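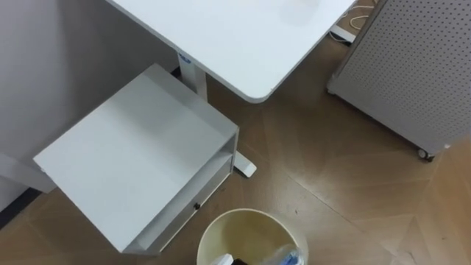
Sigrun Fagerlund has sold her clients on the idea of the clear desk for 10 years, and I went to meet her expecting to disagree. I had read her booklet twice and still couldn't find the part where it explains why a bare surface should make anyone work faster. A plain white desk top with nothing on it looks very calm, I grant you. But the work has to live somewhere, and in most homes it lives in a side cabinet with a shelf on top and a drawer underneath, while the cables loop about on the floor behind. I put this to her before she had taken her coat off.

"People always say that," she said. "The drawer is allowed. The drawer has rules."

The rules take up most of the booklet, which costs more than I would like and is sold through her firm, Banholm. Paper may stay in the drawer for 5 days. After that it is dealt with or thrown away. I asked what happens to a letter from the tax office that arrives while you are ill.

"Then you are ill, and you deal with it when you are better."

So the five days aren't really five days?

"They are a target."

A good deal of the method goes this way when you press on it. She told me that clients who follow it gain three hours a week. I asked who had measured this. The clients had, she said, by filling in a form at the end of the course, which they had paid for. She didn't seem to think there was anything odd in that, and when I said I thought there was, she poured the coffee.

Her former business partner, Rima Awwad, left Banholm in November and was happy to talk on the phone. She still likes Fagerlund and still keeps her own desk clear. "It's a taste," she said. "I like it the way some people like white walls. I stopped being able to stand up in front of a room and call it a system." She thinks the course did help one sort of person, the sort who had recently begun working at home and wanted to be told that the working day was over. "Putting everything away at five o'clock is useful for them. You could tell them that in a sentence."

I read that last part back to Fagerlund, who laughed, a little late.

"Rima is right that it is one sentence," she said. "But people don't do things because of one sentence. They do them because they came to a room and paid and somebody looked at them."

It was the best argument I heard all afternoon, and it has very little to do with desks. I asked whether the same would hold if she charged people to keep everything out in piles. She said she would have to think about it. A second edition of the booklet is due in the spring, with a longer chapter on drawers.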